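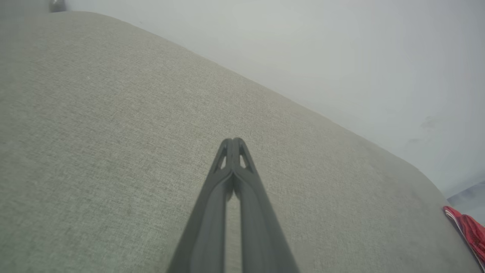
Home | Projects | Reports | Staff | Contact

January
By Neema Mushi, with Dennis Simiyu and Ha-neul Kang

Keeping tomatoes longer without a fridge: a test of clay pot coolers in Culolport

1. Introduction

Many households and small traders in Culolport sell or eat tomatoes and leafy vegetables that they cannot keep in a fridge. Some have no electricity supply, and others have one but find a fridge too expensive to run all day. Stall holders at the Odera market told us that they throw away part of their stock every week in the hot months.

A clay pot cooler is an old and cheap answer to this. It is made of two unglazed pots, one inside the other, with wet sand packed between them. Water seeps through the wall of the outer pot and evaporates. Evaporation takes heat from the pot, so the inside stays cooler than the air around it. The air inside is also more humid, and this slows down shrivelling.

Our group wanted to find out how well a cooler made from locally sold pots would work in Culolport, where the air is drier inland and more humid near the harbour. The project was done for the second-year module in Food and Households, supervised by Prasetyo Krishnan.

2. Questions

We set out to answer three questions.

How much cooler is the inside of the pot than the room during the hottest part of the day?

How much longer do tomatoes and spinach stay fit to sell or eat?

Does the cooler work as well near the harbour as it does inland?

We had also planned to compare fine and coarse sand, but we dropped this part when the second batch of sand arrived too late.

3. What we used

The pots came from Inik, a pottery on the inland road that mostly makes planters. We asked for pots with no glaze and no drainage hole. Two of the first set had been given holes anyway, and we closed these with a plug of clay and let it dry before use. The sand was river sand, washed twice and sieved to take out stones and roots.

Each cooler had an outer pot wide enough to leave a gap of 5 cm all round the inner pot. The lid was a folded piece of sacking, kept damp. We stood each cooler on bricks so that air could move underneath. In our first trial the coolers stood directly on a cement floor, and the floor stayed wet while the pots did very little cooling.

Temperature was read with simple glass thermometers, one hung in the room at the height of the pot and one inside the inner pot. Before starting we put all the thermometers in the same bucket of water and left them for an hour. One read two degrees higher than the rest and we did not use it. Humidity was measured with a dial meter borrowed from the geography store.

The tomatoes were bought from one grower, Faraji Mutiso, who agreed to pick them all at the same stage, when they had started to turn but were still firm. In total we bought 624 tomatoes. The spinach came from the Odera market on the morning of each trial.

4. Method

We ran the trial at two sites. The inland site was a storeroom behind the teaching block. The harbour site was a covered yard belonging to Ha-neul's aunt. Both are shaded all day. The yard gets a sea breeze in the afternoon and the storeroom has one window, which we kept open.

At each site half of the tomatoes went into coolers and half were left in open baskets in the same room. We did the same with the spinach, tied in small bunches. The sand was watered at seven in the morning and again at four in the afternoon. We used the same jug each time so that every cooler got the same amount.

Readings were taken at seven, at noon, at two and at four. Dennis and Neema took the inland readings and Ha-neul took the harbour ones. On one afternoon the four o'clock reading at the harbour was missed, and we left that space blank in the table.

Tomatoes were checked every morning. One was counted as spoiled if the skin had split, if there was mould, or if it was soft enough for a thumb to leave a dent. The same person checked both the cooler and the basket at each site. Spinach was counted as spoiled when the leaves had yellowed or gone slimy, or when the bunch would not stand up after ten minutes in clean water.

5. Results

5.1 Temperature

At the inland site the inside of the cooler was always below room temperature at noon and at two. The biggest difference was nearly eight degrees, on a dry and windy afternoon. On most days it was between five and seven degrees. At seven in the morning there was hardly any difference, as the room itself was cool by then.

At the harbour the cooler was three or four degrees below the air at two in the afternoon. On one very humid day it was only one degree below. The breeze helped, and the readings at four were often better than those at two.

5.2 Tomatoes

Inland, the tomatoes in the open baskets began to spoil on the fifth day, and by the ninth day more than half had gone. In the coolers the first spoiled tomato was found on the ninth day, and it took until the sixteenth day for half of them to go. The ones in the coolers also ripened more slowly. Several were still orange at the shoulder after a week.

At the harbour the baskets did slightly better than the inland baskets, and the coolers did worse than the inland coolers. Half of the harbour cooler tomatoes had spoiled by the twelfth day. Mould was the main cause there. Inland it was splitting and softening.

5.3 Spinach

Spinach in the baskets was limp by the first evening at both sites and could not be revived on the second day. In the coolers it stayed usable for four days inland and three days at the harbour. This was the clearest result of the whole project. Bunches that touched the damp sacking went slimy a day earlier than the others, so later on we left a gap at the top of the pot.

6. Cost

A cooler large enough for a family costs 4000 shillings at the Inik price, with sand included and the sacking got for nothing. The price would come down if the pots were bought in larger numbers. Apart from water there are no running costs. A stall holder would need two or three coolers to hold a day's stock of tomatoes, and several said they would want to see one working before they paid for it.

Each cooler used about 60 litres of water over the length of the trial. At the inland site the water came from a tap. Families who buy water by the can would have to count this as part of the cost, and in the dry months it may be the main objection.

We also looked at a ready-made metal cooler called the Drurkex, which works in the same way with a cloth cover. It is lighter and easier to carry to market, but we could not borrow one for long enough to include it.

7. Discussion

The coolers worked at both sites, though they worked better where the air was dry. We expected this from the reading we did beforehand. We did not expect mould to matter so much at the harbour. Wiping the inner pot dry each morning seemed to help in the last few days, but we started doing it too late to say anything firm.

There are some weak points in our method. We had only one grower's tomatoes and one variety. The thumb test depends on the thumb, and it would have been better to have the same person check at both sites. The storeroom door was opened more on teaching days, and this probably warmed the room. We also opened the coolers four times a day for readings, which a family would not normally do.

Weight loss would have been a useful measure. We began weighing the tomatoes, but the kitchen scale was not steady at small weights and the numbers went up as often as they went down. We left them out.

8. Recommendations

For spinach and similar leaves we would recommend the cooler at either site. For tomatoes we would recommend it inland. Near the harbour it gives a few extra days, and the pot should be aired and wiped often.

Anyone building one should check that both pots are unglazed, raise the cooler off the floor and keep it in the shade where there is moving air. The sand should be damp all the way down but there should be no water standing at the bottom.

A later group could try the sand comparison we had to drop, and could test mangoes and green beans, which stall holders asked about more than once.

9. Thanks

We thank Faraji Mutiso for picking to our timetable, the Inik pottery for replacing a cracked pot without charge, and Ha-neul's aunt for the use of her yard. The full table of readings is kept with the department copy of this report.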